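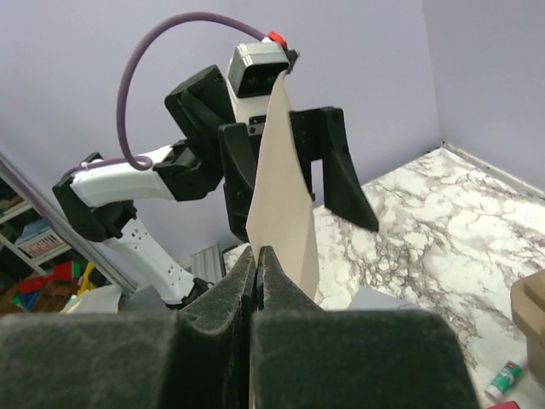

The Rarnetti Pellano is a two-armed tabletop robot kit sold by Rarnetti of Turnville for handling paper, card and other thin sheets. It is hired out at 257 a month, with a minimum term of 6 months. The maker claims 811 handovers between grippers without a drop – a figure taken from its own tests, with no account of the sheets used. Ejigu, a reseller, repeats the claim. No independent trial had been published by March.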